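25/10/2018

Three weeks with the Altoria bench sim

So I finally caved and bought the thing. If you've read this blog for a while you know I've been going back and forth on Altoria since the summer, mostly because I already had a setup that kind of worked (held together with old scripts and stubbornness, but still). Then Damir Stojanovska started sending me messages at midnight with lots of exclamation marks in them, and Tín Kim told me she'd moved her whole class project over to it in a weekend, and I got my card out.

Quick version for the impatient: Altoria is a simulated workbench you rent by the year. You get a room, a table, two arms with grippers and wrist cameras, and a pile of parts to put on the table. You write your control code against it on your own machine, and if you later get the matching real arms from Vadis, the same code is supposed to run on them. I don't have the real arms. I have a one-bedroom apartment and a desk with a wobbly leg.

The price is where it gets annoying. The single-seat license came to 1,028 dollars with the parts library. The team version is 2,619, and if you want the support plan on top it goes up to 2,876, which made me laugh out loud on the bus. I went with the single seat. I can read a manual!

Installing it took me one evening, and most of that was my graphics driver being a pain. After that it opened right up, loaded the starter bench and sat there waiting for me to do something clever.
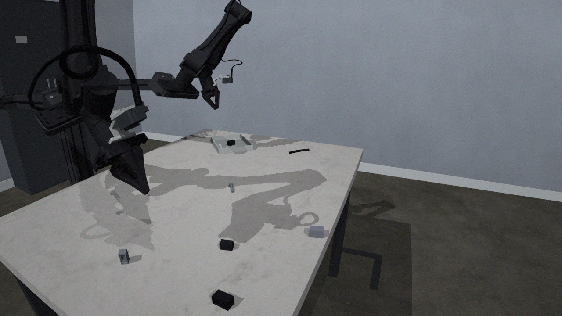

My first real job for it was a sorting routine I've been promising Diệp Nghiêm for ages. She builds little fixtures and wants to know if two arms can share a bench without getting in each other's way before she spends any real money. I wrote the first pass on a Saturday with a pot of coffee next to me, and I loved how little I had to fight the layout file. You say where a part goes and which way it's turned, and there it is. I've got the bolt out near the middle of the table and one black block already over in the tray at the far end, so the far arm has a target to line up on and the near one has the rest of the tabletop to itself. The shadows are a nice touch too -- those big gray shapes lying across the top gave my color matching a really hard time, and I'd much rather find that out now than on a real bench.

What I like most is that the cables are in there. It sounds like such a small thing, but my old setup had clean bare arms with nothing hanging off them, and I wrote plenty of code that would have yanked a wire out in real life. With these you see the big loops by the wrist and you start planning for them. Hưng Cao, who has used the Vadis arms at work, looked over my shoulder on a call and said the loops bothered him because they reminded him of Mondays.

What I don't like: the menus. Oh boy. There are 4 different places to set the gripper speed and they don't all agree with each other. The manual says the one under Motion wins, but on my machine the one under Tool wins, and I lost most of an afternoon to that. I wrote to support, and a very nice person answered me the next morning even without the paid plan, so points for that. The fix is supposed to be in the next update.

Also, the parts library is a bit thin for the money. Blocks, bolts, a tray, some rod and tube pieces. Fine for sorting. If you want springs or anything squishy you're making it yourself, and the import tool only takes one file type.
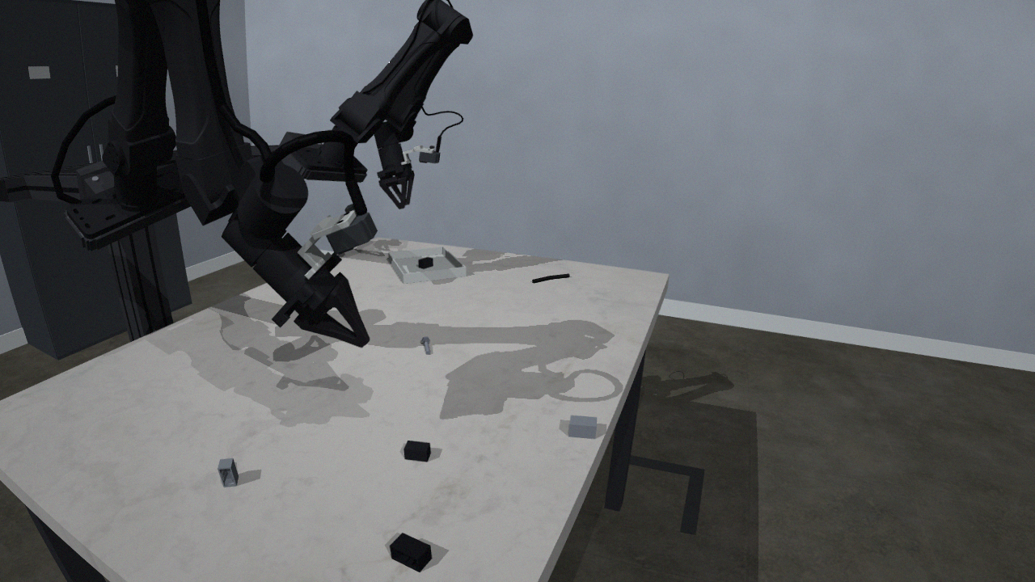 Vol. 3, No. 7

Okay, back to the grippers. They taper down to a pretty narrow tip, and I was worried I'd have trouble with the bigger blocks. So far so good. The bolt is another matter. My code likes to go for the head, and if the angle is off even a little the thing spins away from me. Damir says to go for the shank and come in slower. I've tried it twice and I'm not ready to say he's right.

Would I buy it again? Yeah, I think so, for the single seat. If you're on a team I'd get the trial first and see how you feel about those menus. Thiện Lục is running the same bench on a much older laptop than mine and says it's slow to load but fine once it's going, so don't let the hardware page scare you off.

Next up I want to try a handoff between the two arms, near one to far one, with the little tube piece. If anyone has done that already and has a layout file to share, please leave it in the comments!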